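The Refreshment Minutes

The Residents' Association of Drosadholm House held its February meeting in the ground-floor reading room, and the matter of the paper cups was taken as item 5, after drains and before the question of the bicycle rack. The minutes were kept by Edit Kelemen. She had kept them for 16 years and had never before been asked to record a disagreement about cups.

The facts were agreed by all parties. An order had been placed with the firm of Lilano for 200 paper cups, plain, white, for use at the tea which follows each meeting. The cups were delivered to the porter's desk and signed for by Béla Csonka. At some point between delivery and the meeting, cups of a second kind had entered the stack. They were ribbed, with a blue band, and they had not been ordered.

The Chair, Imre Halász, ruled that the cups be brought to the table so that members could consider them in their present state.
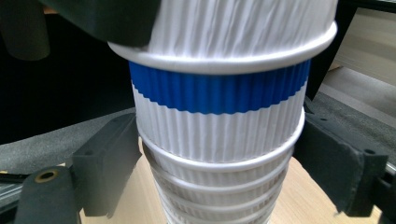 Dorottya Somogyi wished it recorded that a cup was a cup, that the urn had been ready since half past six, and that she for one would drink from whichever was handed to her.

It was so recorded. The Chair thanked her and observed that the Association had a duty to account for its stores. If property belonging to another body had been placed among its own, that body was entitled to be told. He asked whether any member could say where the ribbed cups had come from.

There was a silence, which Edit Kelemen entered as "no reply". She had a private rule that a silence should be entered if it lasted longer than it took her to write the words. This one had allowed her to rule a line beneath them as well.

Béla Csonka then stated that the plain cups were poor. He had taken one home on the evening of the delivery, had filled it with coffee, and had been obliged to put it down at once. He had accordingly made certain additions to the stack from a supply held in the basement, left there by the late tenant of number 30, who had once kept a noodle counter in the market hall. He had supposed that the improvement would pass without remark. He regretted the crumpling, for which he accepted responsibility, having pressed the plain cups down with some force in order to make them sit together.

The Chair asked whether the late tenant's family had been consulted. They had not. The Chair asked whether anyone present remembered the late tenant's name. Several members remembered the noodles. One remembered the coat he wore in all seasons, and that he carried prams up the stairs without being asked. The name was supplied, after an interval, by Edit Kelemen, who found it in the attendance list for her own first meeting. He had been present. He had raised no matters.

It was proposed that one of the ribbed cups be set upright, in order that the meeting might come to a view.

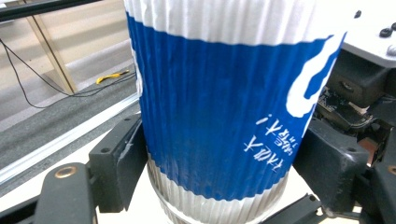
He used to give my boys the broth for nothing when it rained, remarked Zoltán Dudás, and asked that this not go in the minutes.

Edit Kelemen put down her pen for the length of one sentence and then took it up again.

The Association resolved as follows. The plain cups would be retained for cold drinks. The supply in the basement would be brought up and kept in the cupboard under the stairs, on the dry shelf, and drawn upon for tea. A letter would be sent to the family, if an address could be found, offering payment at the Lilano price. Béla Csonka was asked to make no further additions to any stack without notice in writing, and gave his undertaking.

Dorottya Somogyi asked if the urn might now be switched on again. Permission was granted.

The bicycle rack was deferred. Members took their tea standing, near the radiator, and stayed until the porter came to lock up at ten. The minutes give the time of closing as half past eight, when the business ended, and Edit Kelemen did not think it necessary to amend them.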